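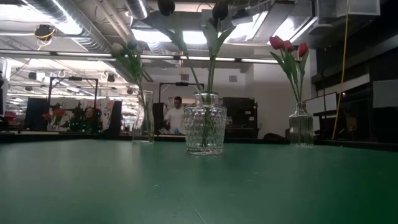

Tulips in clear glass: slender, broad-shouldered and bottle-shaped.

Stem Length, Neck Width

Artificial tulips are usually sold by the bloom. The color is on the label, the petal material is on the label, and the stem gets one line of small type if it gets any. In use the order is reversed. Most of the trouble people have with a bunch of artificial flowers comes from the lower half, where the stem meets the glass.

A cut tulip takes up water, grows, and bends toward the window. An artificial one stays at the angle it was given until something moves it. Whatever angle the stem leaves the vase at is the angle you will be looking at for the rest of the season, and that angle is set by three things: the width of the neck, the stiffness of the core wire, and the point where the foot of the stem comes to rest inside.

A narrow neck is the easier case. The stem touches the glass at the rim and again at the base, and those two contacts hold it. A bottle shape with sloping shoulders will carry several thin stems this way without any filler, provided the leaves start above the rim. If they start below it, they fold against the inside of the neck and push the stems apart from within. Strip or slide the lowest leaf before it goes in. On the Tyagi stems I used for this article the leaf is a sleeve and slides with moderate pressure. On cheaper ones it is molded in place and has to be cut.

A wide neck is harder. There is a rim contact on one side only, and the stem is free to roll along it until it finds the lowest point. Two stems in a wide neck will generally end up against the same side. The usual fix is to cross them below the rim so that each one blocks the other. 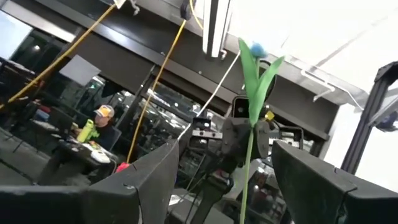

Weight at the top matters more than height. A small round bloom on a thin stem puts little load on the wire and will stand close to vertical in almost anything. A full tulip head with a dense petal core is another matter, and if the wire is 2 mm the stem will sag over a few days in a warm room. Wire of 3 mm holds. It is also hard to bend cleanly by hand, so decide on the curve first and form it over a rounded edge such as a table leg or the handle of a broom. Repeated bending in the same spot will whiten the plastic coating and then split it.

Bend the foot as well as the visible part. A short hook at the bottom of the stem, turned to 90 degrees, gives it a second point of contact on the floor of the vase and stops it from rotating. In smooth clear glass the hook is visible. In ribbed or diamond-patterned glass it is much less so, and this is the practical argument for patterned glass, whatever one thinks of the look. The pattern breaks up the outline of the stems and hides cut ends, uneven lengths and seams in the coating. Deseck makes the same body in plain and ribbed versions, and the ribbed one is the version I would buy for artificial stems.

Color can be kept separate or mixed, and separate is simpler to get right. One color to a vase lets the group be rearranged on the table without redoing each arrangement. Dark blooms need a light wall or a lamp behind them. Against a dim background they lose their petal edges and read as solid shapes. Cream and white have the opposite problem and pick up every reflection from a colored tabletop.

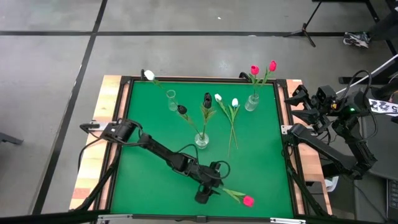 One reader in Zakamberg objects to the separate-color rule. Her view, sent in after our July piece on dried grasses, is that single-color vases look like shop stock, and that a red stem in with the black ones costs nothing and gives the eye somewhere to stop. She also fills the bottom third of each vase with clear glass beads and considers the hooked foot a waste of good wire.

The beads are a fair point. They add weight low down and fix the stem wherever it is pushed in. They also collect dust between the gaps and have to come out for washing, so the vase needs a neck wide enough to pour them through. On the mixed colors I have not changed my mind, but I have tried it at home and it did no harm.

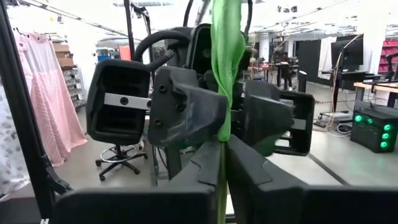 Nawal Benkirane
Home and Materials Editor, Timum

Cleaning is the part that decides how long a set lasts. Dust settles on the upper face of the leaves and inside the cup of the bloom, and it bonds to fabric petals if it is left there through a humid summer. Use a soft cloth, folded to a point for the inside of the petals and opened flat for the leaves. Wipe from the stem outward. Wiping back toward the stem lifts the leaf edge and, on glued types, starts it peeling.

Dampen the cloth for plastic leaves only. Fabric petals should be done dry. Glass can be washed in the ordinary way, but let the inside dry completely before the stems go back, as trapped moisture will leave a rust mark where the wire is exposed at the cut. A drop of clear nail polish on the cut end seals it.

For storage, lay the stems flat in a box at least 600 mm long, heads alternating, with tissue between the blooms. Leave the bends in. Straightening them for the box and forming them again afterward is what breaks the coating.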